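Friday, August 26, 2022

## Can it put the groceries away yet?

Short answer: sort of, if you have an evening to spare and you aren't very hungry.

A few of you wrote in after the last issue asking whether I've gone soft on household robots, and I suppose I have, a little. I spent most of this month reading up on kitchen chores and then drove out to Skestbridge to watch a two-finger arm do some of them at the Killus open day. I went in expecting to be bored. I stayed until they were stacking the chairs!

The chore I care about is putting things where they belong. Folding shirts gets all the attention (and all the videos), but I fold maybe one load a week. I pick things up and put them down again all day long. Produce into the basket, mugs onto the shelf, the dog's stuff back into the corner where the dog's stuff lives. If a machine could take over even half of that I'd find room for it next to the fridge.

So I asked to see the produce job. At Killus they do it with toy vegetables and one ordinary basket, and the arm has to move pieces in and out on request. They ran it 11 times while I stood there with my coffee, and it got through 10 of them without anybody stepping in. The miss was a potato. It squeezed, the potato rolled off toward the far side, and the fingers closed very politely on nothing.

Potatoes are mean, if you think about it. They're lumpy, no two sides match, and there's no good place to grab. A corn cob is a much friendlier thing, long and straight, so you can come at it from the side and pinch it across the middle. Eggplant sits somewhere in between. The shiny skin worries me more than the shape does, as cheap cameras and glossy surfaces have never gotten along (ask anyone who has tried to scan a wine bottle).

The part I hadn't thought about is the basket itself. Taking something off a flat surface is one job, and reaching down between woven walls with two stiff fingers is a different one. You have to come in at the right angle or you bump the rim, and when things are lying up against each other you can easily nudge the one you didn't want. I do this with my own hand without looking. The arm took 90 seconds on its slowest try, and I caught myself leaning forward in my chair as if that would help.

Would I buy one? No, and the folks from Drandesex who were also there with a shelf-stocking setup didn't think I should either. Their money is on back rooms and small shops first, where the same boxes come in every morning and somebody is on the clock to fix a jam. Homes come later. I asked how much later and got a big shrug and a cookie.

I'd still like to see real potatoes, with dirt on them, in a bag that won't stay open. If any of you have a setup at home that can handle that, write to me, I'll print it. 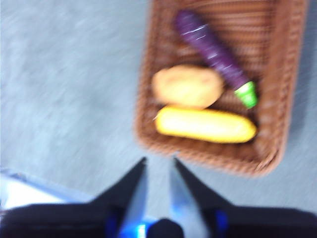

## Coming up next issue

I'm finally getting to the Goodwin dish rack, which has been sitting in my hallway for 2 weeks. Send me your worst plates!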